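Pulard Irnura small smartphone, refurbished
Sold and looked after by Van den Broek Telephones

Home > Phones > Small phones > Pulard Irnura

In stock. Colours: slate, cream, bottle green (green is down to the last few, and we don't expect more before spring).

If you have been putting off a new phone because everything in the shops seems to have grown to the size of a paperback, do pull up a chair. The Irnura is the phone we find ourselves handing over the counter more than any other to people who say "I just want one like my old one". It fits in a shirt pocket, your thumb gets to the top corner without a juggling act, and it does all the everyday things (messages, maps, banking, photographs of the grandchildren or the dog) without making a great fuss about them.

Pulard brought it out as the little sister to their bigger Irnura Plus, and for once they didn't take out everything good to make it small. You get the same camera and the same processor. The screen is a touch less sharp on paper, though I have had the two side by side on my desk for weeks and I still have to turn them over to be sure which is which!

Every refurbished Irnura is wiped, given a fresh battery if the old one is below our mark, and used as a real phone for a day before it goes into its box. We still get a little thrill when one comes up looking like new.
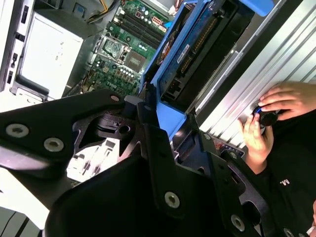 What you get for your money

Screen: bright enough at 600 nits to read on a sunny bench, with a matt film already fitted.
Battery: 3,864 mAh, generous for a phone this size.
Camera: one on the back, one on the front, both carried over from the Irnura Plus.
Storage: 64 GB, with a slot for a memory card.
SIM: two nano-SIMs, or one and the memory card.
Headphone socket: yes, a proper one, on the top edge.
In the box: phone, charger, cable, SIM pin, and our own printed starting-out booklet.

How long does it last in a day?

We are asked this every single morning, so let me answer as fairly as I can. With ordinary use, by which I mean a few calls, a good deal of messaging and a bit of reading on the train, I put mine on charge at bedtime and there is always something left. If you watch films on it or use it to find your way across the country, you'll want the charger with you in the afternoon. Very cold weather knocks it back as well, as it does with any phone. My colleague Tormod Berge takes his out fishing in January and keeps it in an inside pocket, and he gets on perfectly well.

The charger in the box is a moderately quick one. You can use the charger from your old phone too, provided the plug end fits, only it may take rather longer.

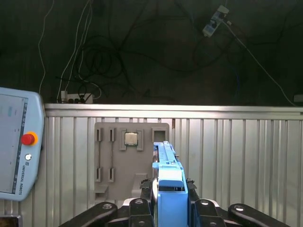 Please don't leave the phone under a pillow while it is charging. It gets warm, and it will slow the charging down to protect itself, so you gain nothing by it. A bedside table is much better.

Cases and covers

The Irnura is a slightly odd shape at the bottom corners, and cases made for the Plus will not fit, however hard you push (we've had people try!). We stock two that do. The Zevanora flip cover has room for a bank card and closes with a small magnet, and the Zevanora slim shell is a plain soft case that adds hardly any bulk. The flip cover comes in tan and black. The slim shell is clear, and it will go a little yellow over time, as clear ones always do.

If you tend to drop things, and plenty of us do, have the flip cover.

Moving over from your old phone

Set aside an hour and a cup of tea. The Irnura will offer to copy your contacts, photographs and messages as soon as you switch it on, and it makes a decent job of it over your home wi-fi. Banking apps are the exception. You'll have to sign in to those afresh, so have your card reader or your passwords to hand before you begin. Keep the old phone charged and in a drawer for a couple of weeks afterwards, just in case there is a photo folder you had forgotten about.
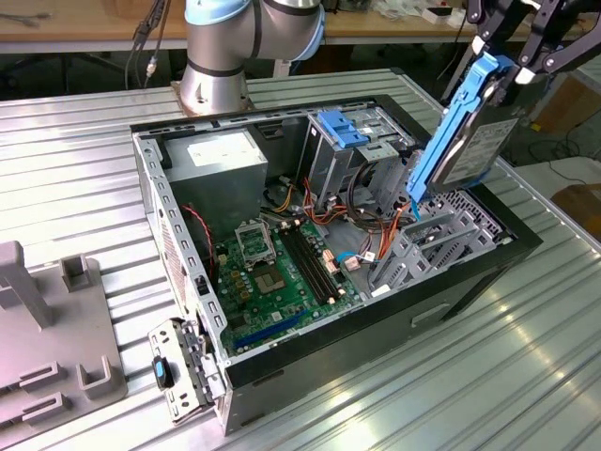
Should you get stuck halfway, ring us and ask for Tyra Öberg, who wrote the booklet and knows the setting-up screens by heart. You can also bring both phones into the shop and we will do it with you at the counter for no charge, although Saturdays are busy and you may have to wait a bit.

Guarantee and returns

Your Irnura is guaranteed for 1,825 days from the date on your receipt, and yes, that is five years, leap days aside. The guarantee covers faults in the phone itself. It doesn't cover cracked screens or a swim in the washing-up bowl, but do ask us for a price before you give up on it. The battery is covered for the first two years.

Changed your mind? Send it back within a month in its box, with the charger, and we'll refund you in full.

Delivery

Orders placed before three o'clock go out the same day, tracked, and need a signature. Delivery is free on orders over £100.

Page last updated January 21, 2020

You might also like: Pulard Irnura Plus, Zevanora flip cover, Zevanora slim shell, spare charger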